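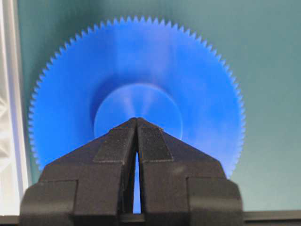
Regula Gisler wrote under the first part of these tips that her arm always drops the gear in the last moment before it is on the peg, and she asked if stronger servos would help. I think they would not. She closes the fingers on the teeth, and fine teeth do not give a flat surface to hold. When I changed to holding by the hub, most of my drops stopped in the same evening.

So this second part is about gears and pegs. The arm is the Skumard kit, which we build in the shared workshop in Rornham, with fingers from the printer.

Grip the hub

Let the two fingertips meet on the raised middle part of the gear. If your gear has no hub, glue a thin disc on it. Close slowly, wait a moment, and only then lift. Please do not set the closing force to maximum. Printed fingers bend, and a bent finger turns the gear a little to one side.

Give the rail a good place

Before you teach any position, put the arm where it can reach every peg without stretching out fully. A stretched arm shakes. I moved my rail three times before I was satisfied, and each time I had to teach all positions again, so it is better to try this with the motors off and push the arm by hand.

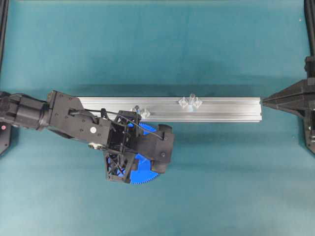

Arm reaching over the rail, blue gear in the gripper.

Mark the position of the rail on your table with a pencil or with tape. Gunther Stüber wanted to clean the table in September and put everything back "exactly the same." It was 2 mm different, and the gear hit beside the peg the whole afternoon.

Tape is also good for the base of the arm. Clamps become loose from the vibration, and you do not see it. I tighten mine every time before I start.

Go straight, then stop, then push

The last part of the way must be one straight line in the direction of the peg. In the Rultero software I make one point 300 mm before the peg, one point very near to it, and one point at the end. Between the second and the third I use the lowest speed. 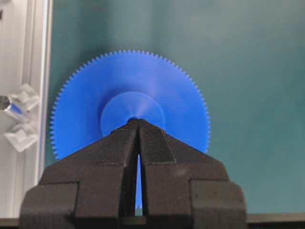 At the second point I let the arm stand for two seconds. A light printed arm swings a little after each movement, and if you push during the swinging, the hole will not find the peg. Mattes Görtz does it without the pause, but his arm is shorter and has heavier joints.

If the gear still stops at the edge of the peg, turn the wrist a few degrees left and right during the push. Chamfer the hole with a hand drill bit also. It takes one minute.

Cables
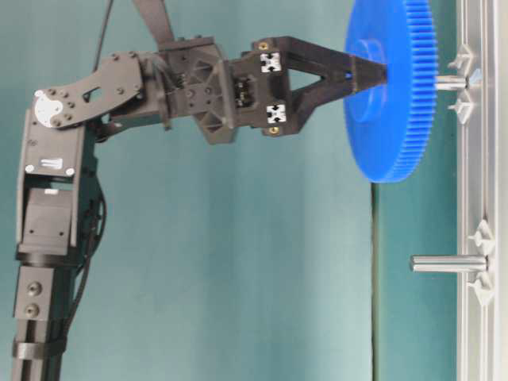 Cables cause more trouble than motors, in my experience. Every joint needs enough free length for its full movement, and this you must check by hand in both end positions. On my arm the bundle hangs down beside the column with a loop from the elbow to the lower joints, and I want to keep this loop. When I had it tied tight to the plate, one plug came out after 7 runs and I searched the fault in the program. Use soft straps, and leave them a bit open at the joints.

For the screws I use the medium thread lock from Diekmann, part 741, one small drop only. Do not put it on screws which go into plastic.

Next time I will write about the fingertips, and which rough surface holds best.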